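Lagman 소형 무선 청소기 석 달 사용 후기
글쓴이: Renato Rivera
9월 19일

저희 집 거실은 넓지 않지만 물건이 많습니다. 아이 장난감도 있고, 택배 상자도 자주 생깁니다. 큰 청소기는 현관 옆 벽장에 있어서 과자 부스러기 때문에 꺼내기에는 조금 귀찮습니다. 그래서 Lagman의 작은 무선 청소기를 샀습니다. 이제 세 달 썼으니까 후기를 적어도 된다고 생각합니다.

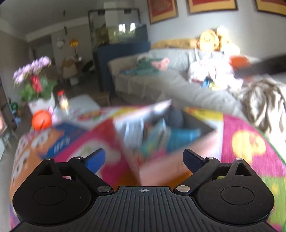 먼저 무게입니다. 손잡이가 가늘어서 손이 작은 아내도 편하게 듭니다. 다만 먼지통이 앞쪽에 있기 때문에 소파 밑에 팔을 길게 뻗으면 손목이 좀 아픕니다. 흡입력은 두 단계입니다. 약한 단계로는 머리카락과 빵가루가 잘 들어가고, 쌀알은 강한 단계로 해야 합니다. 강한 단계의 소리는 생각보다 높습니다. 아이가 낮잠을 잘 때는 쓰지 못했습니다.

바닥 종류에 따라 결과가 다릅니다. 마루에서는 불만이 없습니다. 매트 위에서는 기본 노즐이 표면에 붙어서 앞으로 잘 안 갑니다. 솔 노즐로 바꾸면 괜찮은데, 이 노즐을 끼울 자리가 본체에 없어서 저는 벌써 한 번 잃어버렸습니다. 다행히 Prirach 매장에서 따로 팔았습니다.

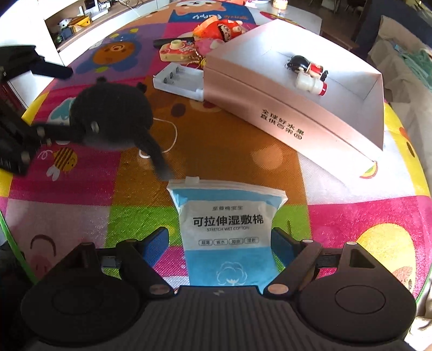

놀이 매트 위에 놓인 화장솜 봉지. 영어로 STRETCH WET COTTON이라고 쓰여 있다.

먼지통 용량은 설명서에 300ml라고 나와 있습니다. 그러나 선까지만 채워야 하니까 실제로는 대략 200ml로 느껴집니다. 필터는 물로 씻을 수 있고 하루 말려야 합니다. 여분 필터가 하나 들어 있는 것은 고마운 점입니다. 틈새의 고운 먼지는 솜에 물을 조금 묻혀서 닦으면 잘 나옵니다.

예전에 쓰던 Novley 제품과 비교하면 충전은 Lagman이 빠르고, 버튼은 Novley가 좋았습니다. Lagman은 버튼을 계속 누르고 있지 않아도 되지만 끌 때 세 번이나 눌러야 합니다. 강, 약, 꺼짐의 순서를 꼭 지나가기 때문입니다. 저는 아직도 이 순서를 자주 틀립니다. 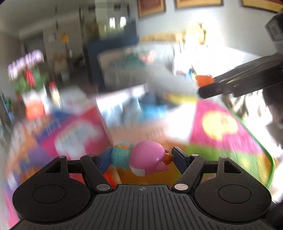

Maximiliano Barrientos: 저도 같은 모델인데 버튼을 길게 누르면 바로 꺼집니다. 설명서 뒤쪽에 작게 나와 있어요. 그리고 필터는 하루로 부족했습니다. 장마철에는 이틀 말려야 냄새가 안 났습니다.

좋은 정보 감사합니다. 길게 누르니까 정말 꺼집니다. 필터 말리는 시간도 다음에는 더 길게 해 보겠습니다. 배터리는 아직 처음과 비슷하지만 추운 날에는 어떤지 모르니까 12월쯤 다시 쓰겠습니다.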